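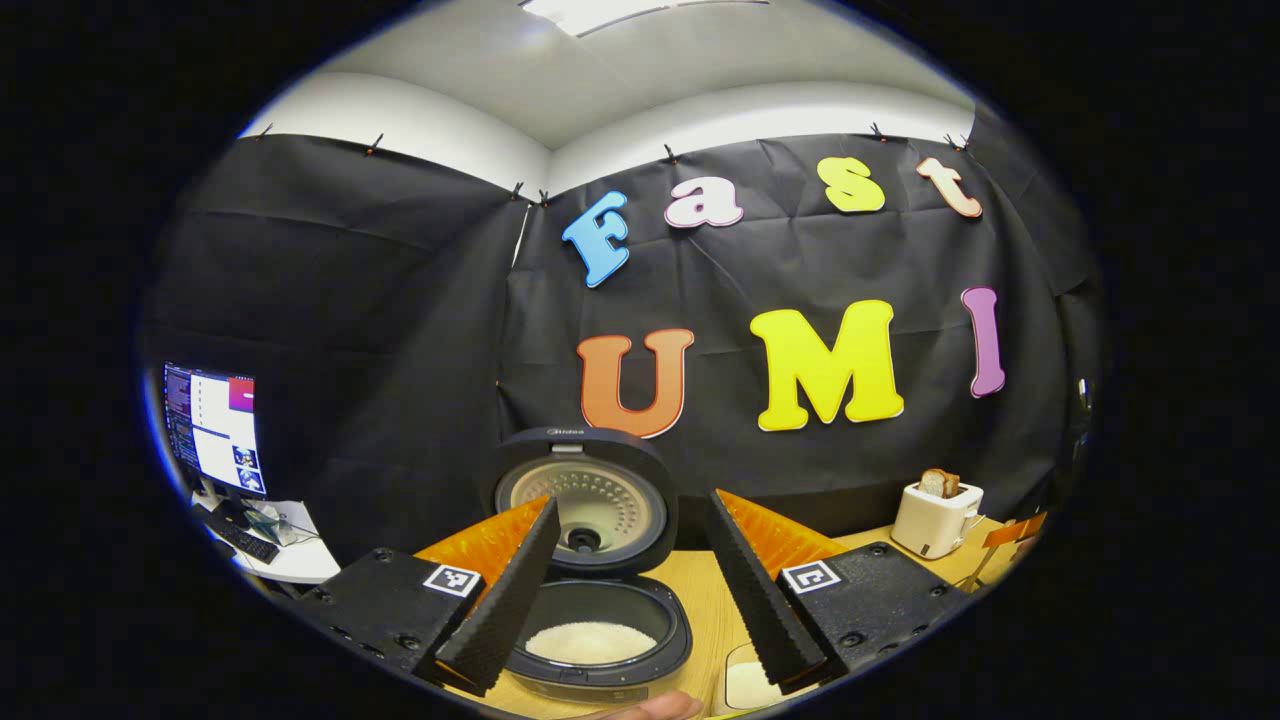 Visit Report: Jiledthorpe Shared Workshop
Submitted by Annapurna Gowda, Pedmont Technical Education Office
13 September 2024

Purpose of the visit

The Pedmont Technical Education Office maintains a register of shared workshops in which members of the public may carry out their own engineering projects. Jiledthorpe applied for inclusion in March. The visit was arranged to see the premises, to review the arrangements for member projects, and to observe one project in progress. The project selected was a home-built manipulation system that its members call Drulleck.

Premises

Jiledthorpe occupies the ground floor of a former printing works. The main hall measures 930 square feet and is used for woodworking and metalworking. A corridor leads to the smaller rooms, which are assigned to member projects for a term of up to six months. Rooms are allotted by written application. The office was shown the current list, which was complete and signed.

The electrical supply was renewed two years ago. Each project room has its own breaker, labeled at the panel in the corridor. The labels for the two rooms at the rear had been exchanged at some point and not corrected. This was brought to the attention of the workshop during the visit.

The Drulleck project

Raghavendra Thampi received the office and gave an account of the work. The project began in his garage and moved to Jiledthorpe when it outgrew the space. Its aim is an arm that can carry out ordinary kitchen tasks, trained from demonstrations given by people using a hand-held gripper. The method follows published designs in the UMI family, and the project room has the words "Fast UMI" in colored cut-out letters pinned to a black cloth backdrop, which is clipped up along the top of the walls and follows the corner of the room.

The hand-held gripper has two black fingers with ribbed gripping surfaces and carries a square black-and-white marker on each side. Mr. Thampi explained that the markers allow the opening between the fingers to be measured from the recorded video. The printed parts are produced on the workshop's own machines. A reprint of the finger set requires an overnight booking, and members of other projects have asked that these bookings be posted earlier than they are at present.

The task under study at the time of the visit involved a rice cooker set on a light wooden table, with uncooked rice in the inner pot. A toaster holding two slices of toast stood farther along the same table. A separate desk with a monitor and keyboard is placed to one side, beyond the backdrop.

The members have set a target of 300 accepted demonstrations for the rice cooker task and 700 across all tasks before training is repeated. Recordings in which tracking is lost are discarded. Mr. Thampi stated that early recordings suffered from glare on the lid, and that the position of the table was changed as a result. The arm itself is being assembled on a bench supplied by Bhat, a local metal shop. The office was advised that the wrist adapter was still being remade after an error in the bolt pattern, and no demonstration of the arm was requested.

Safety and supervision

Powered tests of the arm require a second member to be present at the stop switch. The rule is set out in the room agreement. The office asks that it also be posted on the door. Food used in recordings is kept in lidded bins and is not eaten. A record of its disposal is kept in the same binder as the room agreement.

Findings

The workshop meets the requirements for inclusion in the register, subject to correction of the breaker labels and posting of the test rule. The Drulleck project is well documented, and its build notes are available to other members on request. The office would welcome a short written summary once the arm has been commissioned.

A copy of this report has been sent to Jiledthorpe.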